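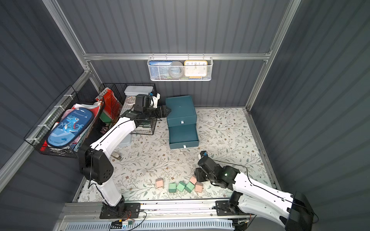
Perncombe Small Things

README, version 2

Hi, and thanks for downloading this! Perncombe Small Things is my collection of short written notes on putting away the little stuff that never has a proper home: plug-in chargers, toy blocks, rolls of tape, pencil cases, bits of cable. If you've ever opened a drawer looking for a charger and found a dried-up glue stick and a key to nothing, you already know the subject matter.

What you get

There are 1531 notes in the main file, one per line. Each one says what the item was, where it was sitting, where it ended up and which words I'd use for it at home. So you'll see "charger" far more often than "power adapter", and "tub" for pretty much anything plastic with a lid. I've kept my own spelling all the way through (colour, grey, organise), so please don't run it through a spell checker and send it back to me. Someone did that with version 1 and I'm still finding "gray" in odd corners.

The second file is shorter, at 799 lines, and covers only things that went into or came out of a drawer. Every line in it is also in the main file under the same note number, so don't join the two together and think you've got more than you have.

Files

notes_main.txt: everything
notes_drawer.txt: the drawer notes only
words.txt: my word list, with the spellings I settled on
changes.txt: what I fixed and when I got around to it

A word on drawers and trays

I went back and forth on this one for ages. A drawer slides out of something and a tray sits on top of something or inside something, which sounds simple until you've got a drawer pulled right out and sitting on the bench. In version 1 I called that a tray. In version 2 it's a drawer wherever it is, and the place column says "out" if it isn't in its unit. 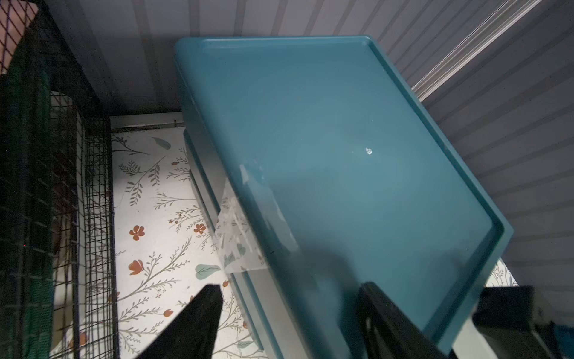 The same goes for lids, by the way. A lid keeps its tub's name even when the two are at opposite ends of the room, so you'll find "tub lid, shelf" and "tub, floor" as separate lines with a matching pair number. It makes for some sad reading if you sort by pair number, because plenty of lids never met their tub again. Liners get their own lines too, but only when they've been moved or replaced. I like a patterned liner and I'm not going to apologise for how many flowers are mentioned in there!

Blocks are written up singly unless they were moved as a lot, in which case the note says "blocks, lot" and gives the colour if they all matched. Mixed lots just say mixed. I know a few of you wanted a count for those and I'm sorry, I didn't keep one.

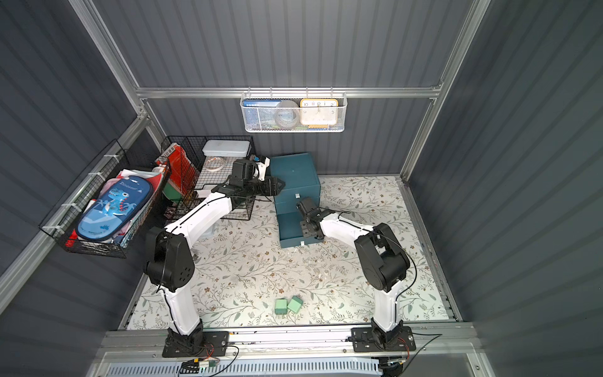 Baskets were the hardest part to write up consistently. I started out naming them by what they held, which fell apart the moment somebody moved the tape. Now they go by colour and where they live, so it's "white basket, back wall" or "black basket, left wall", and whatever's inside gets a line of its own. The yellow-framed clock in the white basket on the back wall is a good one to try if you want to see how that works: clock, yellow, in white basket, back wall. The blue Dinosaur pencil case goes the same way, only with the black basket on the left. Tape stays "tape, roll" even when there's hardly any left on it.

Colours

I used everyday colour words and kept the list short. Teal is the one that causes arguments. If I'd call it blue in one light and green in another, it went down as teal and I moved on. Mint is any pale green that looks like ice cream. Pink covers everything from blush upwards.

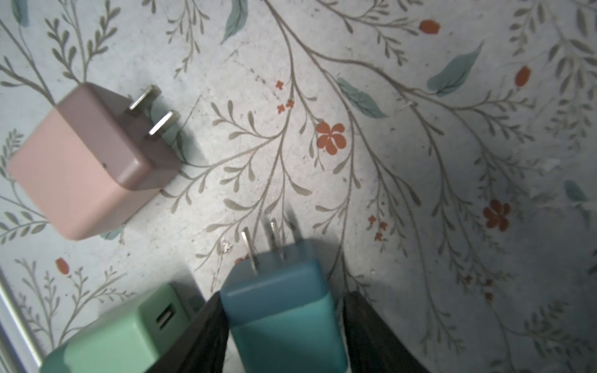 Chargers in pink, teal and mint, prongs showing on the first two.

Known problems

Some early notes leave the place column blank. I've left them blank. Chargers that share a colour aren't told apart, so "charger, mint" could be any of them, and you can't follow one through the file. The Nirkimitz notes use "cupboard" where the Dunleavy ones use "press", and I haven't made up my mind which to keep.

Using it

Go for it, for whatever you like, as long as you keep this README with the files. If you spot a mistake, send me the note number and the wording you'd prefer. I usually get to corrections in the evening, and the next lot should go up in November.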